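**Cahier d'atelier, salle Gitmont**
1er juin 2021
Rédacteur : Valentin Furtună

Objet : contrôle du fond noir et du mât central du poste, avant remise en service.

Le rideau livré par Flalitz a été repassé puis suspendu dans la matinée. La largeur utile est de 200 cm, conforme au bon de commande n° 548. L'ourlet inférieur a été repris à la main, l'ancienne couture ayant cédé au décrochage précédent. Le tissu provenant de la réserve Zerdale n'a pas été retenu : il renvoie trop la lumière dès que les deux rampes sont allumées, et sa teinte tire sur le brun. 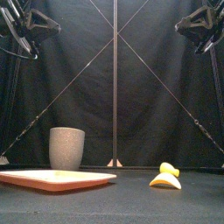

Le rideau donne satisfaction quant à l'opacité ; aucune reprise de la doublure n'est prévue avant novembre. La tenue du tissu reste en revanche perfectible. Des plis plus clairs demeurent visibles au milieu et vers la droite, là où l'étoffe se ramasse, et il conviendra de mieux répartir les anneaux sur la tringle. Le mât métallique conserve son emplacement au centre, sur son petit pied couleur pêche. Les deux câbles qui se croisent devant le rideau sont maintenus en l'état ; toute intervention sur leur tension doit être consignée dans le présent cahier, avec les initiales de l'intervenant.

Mesures relevées après la pose :

- recul entre la tringle et le mur : 112 mm
- anneaux de rechange en réserve : 2
- éclairage : réglage inchangé

Le nettoyage du rideau se fait exclusivement à la brosse douce, du haut vers le bas. Le rouleau adhésif est proscrit, il laisse des traces sur ce type de tissu. Le défroissage à la vapeur est admis sur l'envers, après dépose complète.

Reste à faire :

- [ ] commander des anneaux auprès de Li (même diamètre intérieur)
- [ ] reporter la cote de recul sur le plan de salle
- [ ] retourner le coupon Zerdale au magasin, avec son étiquette

Le bon de livraison signé est classé dans le dossier Flalitz, à la suite du devis.

V. F.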